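Status: usable, not finished. Last touched September 21, 2020.

# udside-panels

Panel and table listings from the Udside comics fair, typed up from the printed programs. One row per panel, one row per table. Started because the old website went away and the programs are falling apart in a box at my place.

Mostly text. If you want scans, ask Do-yoon Ban, he has the flatbed.

## What's in here

- `panels.csv` – title, room, start time, speakers, year
- `tables.csv` – exhibitor name, table code, hall, year
- `names.csv` – spelling fixes, see below
- `notes/` – whatever I wrote down while typing. Messy.

500 panel rows so far. Table rows are further along, the Steltent hall is done for every year we have a program for. The upstairs room at Ovasau is not. Somebody spilled something on that page and the table codes can't be read past the first column.
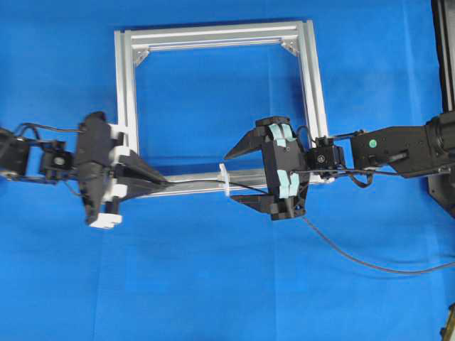
Years go in as four digits, no apostrophes. Start times are local, 24 hour. If a program only says "after lunch" I put it in exactly like that, don't convert it. Same for "TBA". A lot of the early programs say TBA.

## Speaker names

This is the painful part. Same person shows up spelled three ways across the years, sometimes twice on one page. `names.csv` maps printed spelling to prefered spelling. Nuanchan Yensuk went thru the whole list in August and fixed most of it. Do not edit `panels.csv` directly to fix a name – add a line to `names.csv` and rerun the merge:

```
python merge.py --names names.csv --out build/
```

Pen names stay as pen names. If an artist asked the fair to list them one way, that's how they're listed.

## Known problems

- Kwon signing sessions are listed as panels in some years and not listed at all in others. Left as printed.
- Page 4 missing from one program. Gun-woo Byun thinks he has another copy, waiting to hear.
- Cancelled panels: only marked if there was a slip tucked in the program. So there are panels in here that probably never happened.
- Portfolio reviews have no speaker field. Empty string, not null. Sorry.
- Sort order in `tables.csv` puts A10 before A2. Haven't fixed it

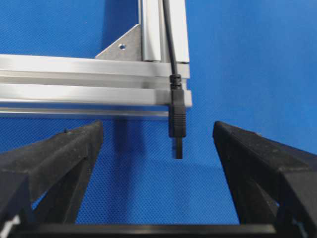
*USB connector on a black cable, beside the aluminum frame.*

## Adding rows

Work from the paper, not from memory and not from old forum posts. Type what's printed. One program per branch, please, and put the year in the branch name. Keep it under 100 rows a pull request or I will not get to it, Shona Sutherland is checking them by hand against the paper and she has a job.

Anything you aren't sure about gets a `?` in the `check` column. That's fine. There are plenty already.

## Not covered

Attendance numbers. The 2000 program prints a figure on the back cover but doesn't say if it's tickets or people, so I left it out. No cosplay contest results either – Bok-nam Seo keeps those seperately and they have their own format.

## License

Listings are CC0. Cover art and the ads are not ours, so they aren't in the repo. Don't open a PR with cover scans in it.

## TODO

- [ ] natural sort for table codes
- [ ] second pass on Ovasau
- [ ] ask about the missing page again
- [x] merge script handles accents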